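Épicerie solidaire Mistley : questions fréquentes
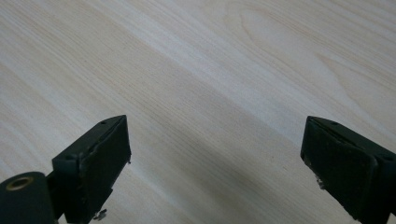
Qui peut venir ?
Tout habitant du quartier Keskinen, sur présentation d'un justificatif de domicile. Nous servons 143 foyers par mois.

Faut-il s'inscrire ?
Oui, à l'accueil, dès 13 h. La carte est valable jusqu'en mars.

Puis-je envoyer quelqu'un à ma place ?
Oui, avec votre carte et un mot signé.

Acceptez-vous les dons ?
Conserves, riz, couches et produits d'hygiène, non ouverts. Pour les dons importants, demandez Nneka Okeke, poste 118.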